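Research > Working papers > Pupil scouting and alliance picks > Section 4

17th November
By the Solano project team

4. What the scouting forms told us

4.1 The forms and who filled them in

We turn now to the part of the study we had most looked forward to, the scouting forms themselves. Across the September events in the Ullden league, pupils sitting in the stands filled in 1442 forms, each one covering a single robot in a single match. The league had 32 teams on its books at the time. A form asked for the starting position, what the robot did in its opening self-driven period, how many game pieces it scored and where, whether it played defence, whether it stopped moving at any point, and a free comment at the bottom. That last box was meant to be optional. It was filled in far more often than we had dared to hope, and it ended up shaping most of this section!

Teams could use paper or the Solano sheet on a tablet. Both asked the same questions in the same order, and the paper forms were typed up afterwards by two people working separately, with any clash settled by going back to the page. Where the page could not be read we left the entry blank. We did not fill gaps from match video, although video existed for the later rounds at Turcotte, since we wanted to know how good the forms were as the pupils had them in their hands on the day.

One thing should be said about the seating. At Turcotte the stands run along one long side of the field, so the far scoring zone is partly hidden whenever two robots park in front of it. At the other venues scouts could sit at either end. We kept venue as a separate term in all the comparisons below for that reason, and it did matter, though less than we had feared.

4.2 Agreement between scouts

For a good share of the robots, two scouts from different teams had watched the same match without knowing it. These pairs are a real gift for a study like this. When we set them side by side, agreement on plain yes-or-no items (did it leave the start line, did it stop moving) was excellent. Agreement on piece counts was strong for slow robots and dropped away for fast ones, just as anyone who has tried to count a quick scorer with a pencil in one hand would expect.

Defence was the hard one. Two scouts could watch the same robot spend the last 30 seconds in the path of an opponent, and one would write "great defence" while the other wrote "got in the way, drew a foul". Both can be true. Our first coding scheme forced a choice between them, and we dropped it after the trial batch. The second scheme keeps effort and effect apart, so that a robot can score high on one and low on the other, and with that change the pairs lined up much better. We would encourage any team with a defence column on its form to split it in the same way. It costs one extra tick box.
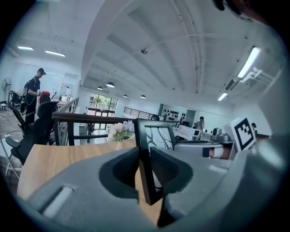
Figure 6. Black picture frame upright between ribbed finger pads, with a wooden tabletop and a vase of flowers behind.

Scout fatigue showed up too. Forms from the rounds just before lunch carried more blanks than those from first thing, and the comments grew shorter. Teams that swapped their scouts every few matches did not show this dip at all, and their late-morning forms were as full as their early ones. This was true of small teams as well as large ones, which delighted us, as we had assumed that only a large team could spare enough pupils for a proper rota. Several of the small teams had simply joined up and shared a rota between them.

4.3 From forms to a ranking

Most scouting groups want one thing from all this work by the end of qualification, and that is an ordered list to take into alliance selection. We built such a list in three ways for each event. The first was the official ranking, which depends on match results and so on who a team happened to be drawn with. The second was a plain average of scored pieces per match taken from the forms. The third was the Hemo score, which starts from the same average and then adjusts it for partners, for opponents and for how steady the robot was from match to match.

The Hemo score needs a little care. With only a few matches played it swings about wildly, and a single dead battery can drop a strong robot down the list. We found it settled well before the end of qualification at every venue. Teams that printed it out too early and stopped looking at it were working from a poor list, and in two cases we think a captain passed over a good partner as a result. We come back to both cases in Section 5.

Set against how robots went on to perform in the elimination rounds, the official ranking did least well of the three. The plain average did better. The Hemo score did best, and its lead was largest in the middle of the table, where the second picks are made. This is a lovely result for scouts. The top few robots at an event are known to everyone in the building, and no form is needed to find them. The value of a season of careful watching lies further down, with the robot that lost most of its matches in weak company and yet never once failed to score.

4.4 What the comments added

We read every comment, and read the ones about mid-table teams twice. They hold things that no count can hold: a driver who waits for a partner to clear the loading area, a robot that tips if it turns at full reach, a drive team that comes over before the match to agree a plan. We sorted them under 20 short labels, starting from a list drawn up before reading and adding to it as we went.

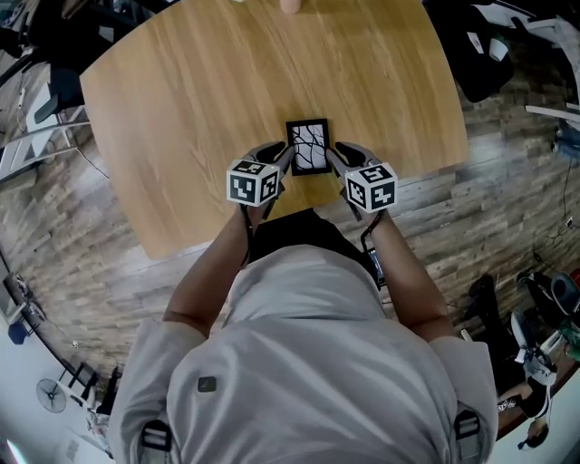 Figure 7. Two hand-held grippers on either side of a small framed print lying flat on the table.

Two labels stood out. Comments marked "talks to partners" and "same every match" were both linked to better elimination results, even after the Hemo score had been taken into account. So a scout who writes "very calm, did exactly what they said they would" is recording something useful, and a captain who reads it is right to give it weight. The label we had expected to matter most, "fast", added nothing once the piece count was known. Speed was already in the numbers.

Comments on reliability were also more exact than the tick box meant for the same purpose. The box asks only whether the robot stopped. The comments say that it stopped after a hit, or that one side lost drive and came back, or that it sat still for the opening period and then played as normal. These are very different faults with very different chances of coming back in the afternoon. We now think the box should be replaced by a short list with room to write beside it, and the revised form in Appendix B does this.

4.5 Limits of this part of the study

The forms come from one league and one game. A game with less traffic in the middle of the field would surely give better counts, and one built around a single large object might need no counts at all. Our scouts also knew that their forms would be collected. We doubt that this changed how they counted, but it may well have made the comments kinder than they would otherwise have been, and we saw very few harsh ones.

Teams that took no part in scouting are present in the data only as robots being watched. We cannot say how they made their picks. Some clearly chose well, and we would love to find out what they were looking at. The interviews planned for next season will start with them.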